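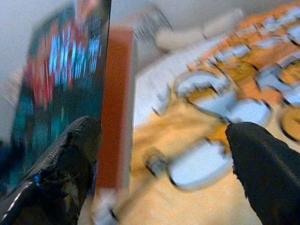 # Stock and Packing Assistants (2 part-time positions)

**Employer:** Laing Games Exchange, Flarnbridge
**Reports to:** Lorna Innes, stock manager
**Hours:** mornings, 9 a.m. to 1 p.m.
**Start:** April

Laing Games Exchange buys, checks and resells used board games, card games and jigsaw puzzles. Most of what we sell goes out by mail, and the rest goes to walk-in customers at the front of the building. We are hiring two people to work in the back room, where boxed items are sorted, checked and packed.

We took in a large collection over the winter and have over 515 boxes waiting to be checked. After that backlog is cleared the work continues at a steadier pace. These are permanent positions, and we expect to keep both people on.

## What the work is

Boxes come in from sellers in all kinds of containers and in no particular order. Your first job with any delivery is to get everything out, stand it upright and group it by size. Tall flat boxes go together, small card game tins and tuck boxes go together, and anything that doesn't fit either group is set aside for Lorna to look at.

Each item is then checked. For a board game this means opening the box, finding the component list in the rule book, and counting everything against it. For a jigsaw it depends on the price. Puzzles in the lower price group are weighed and compared with our chart. Puzzles in the upper price group are counted by hand, piece by piece. It is slow work -- some people like it a great deal and some people can't stand it. Please think about which you are before you apply.

Other regular duties:

- Cleaning lids and sides with a dry cloth and taking off old price stickers without tearing the print
- Repairing split corners from the inside with paper tape
- Bagging loose pieces and labeling the bags
- Writing a short, plain condition note for each item, including sun fading, dents and writing on the lid
- Shelving finished stock spine out, with the title reading the right way up
- Pulling and packing mail orders before the 12:30 pickup
- Breaking down cartons and keeping the aisles clear

You will not be asked to set prices. Alistair Ogilvie does that from your condition notes, so the notes need to be accurate. A box described as "very good" that arrives with a crushed corner costs us a refund and usually a customer.

## What we are looking for

You do not need to have worked in a store or a warehouse before. You do not need to play board games, although it helps with spotting a missing piece when the rule book is missing too.

You should be able to:

- Count carefully and start over when you lose your place
- Read small print on box sides and rule sheets, with glasses if you wear them
- Handle old cardboard gently
- Write in clear English, by hand and on a tablet
- Lift a full carton of games from the floor to a table. We pack our own cartons light, but sellers do not.
- Stand for part of the shift. There are stools at the checking tables, and counting can be done sitting down.

Some boxes come out of basements and attics and carry dust. If dust bothers you, tell us and we will put you on the packing side as much as we can. Gloves and masks are supplied.

## The room

The back room is heated. There is a separate break room with a kettle, a microwave and a refrigerator. Shelves run along two of the walls and down the middle, and each bay has a number from 1 to 68. New staff get a printed map of the bays, and most people stop needing it fairly soon. There is a step stool for the top shelves, and no one is expected to climb on anything else.

The entrance from the parking lot is level. The restroom is on the same floor. The checking tables are a fixed height, but we can raise or lower the stools, and we will talk with you about other changes you need.

## Pay and schedule

Pay is hourly, goes out every other week, and starts from your first training shift. The rate is the same for both positions and will be given to every applicant we call, before any interview is set up. Paid sick time and a staff discount on stock are included. Staff may buy an item only after it has been checked, priced and put on the shelf.

Shifts are posted a month ahead. If you need a regular morning off for school, caregiving or another job, put it in your application. We can usually work around one fixed morning a week. Extra hours come up before the winter holidays and are optional.

## Training

You will spend your first shifts beside Blair Kerr, who has done this job longer than anyone else here. Blair will take you through checking, repairs and packing in that order. For a while your finished boxes will be rechecked before they go on sale. We do this with everyone, and we go over any mistakes with you at the table.

## How to apply

Send a letter or email to Ailsa Kinnear at Laing Games Exchange, or leave it at the front counter in an envelope with her name on it. Please include:

1. Your name and the best way to reach you
2. The mornings you can work
3. A few lines on any job, hobby or household task where you had to be careful with small things
4. The name of one person we can contact who knows how you work

A resume is welcome but not required. We don't need a photo or a date of birth.

People we would like to meet will be asked in for a short visit. You will see the back room, talk with Lorna and Ailsa, and check one game from start to finish so that you know what the job is like. You will be paid for that time whether or not you are hired.

We will read applications as they arrive and close the posting when both positions are filled. Everyone who applies will get an answer. Questions about the duties can go to Lorna, and questions about pay or access to the building should go to Ailsa.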